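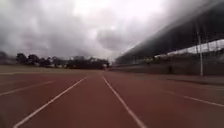 Fig. 1. Track surface and lane lines, home straight.

Sports Grounds and Surfaces, Session 6
Handout prepared by Deirdre Conneely

Reading a running track

Suppliers like to tell you a track's condition can be judged by color. Be careful with that. The lane in Fig. 1 has darker and lighter patches in the brick red, and a salesperson could make that sound like wear, dirt, fading or a drainage fault, depending on what is for sale. Patchy color tells you the color is patchy. For anything more you need a probe, a straightedge and the maintenance log.

The brochure from Veltitura (in your reading pack) claims its coating "restores performance" in a single visit. Performance of what, measured how? The test sheet covers 2 lanes and leaves out the weather. Gavin Tosh thinks I am too hard on them. Read it and decide for yourselves.

Lines are a better place to start. Check them for:
- edges that have gone ragged
- paint that has lost its grip at the joints
- old marks showing next to new ones
Do this on foot, close up. Lane lines viewed from a distance always look straight and tidy, and narrow lanes look much like wide ones.
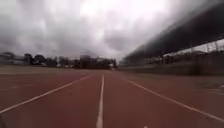
Fig. 2. Lanes beside the grandstand, with infield to the left.

Now the surroundings. It is often said that a long stand shelters the straight from wind. Perhaps it does, from one side, on some days. I have yet to see a club produce readings to back it up, and trees get credited with the same powers. Treat both as guesses until someone has stood out there with a wind gauge.

For Tuesday: pick one claim from the Veltitura brochure and write down what evidence would change your mind about it. One page, 20 lines at most. Sadia Soomro will collect them at the door.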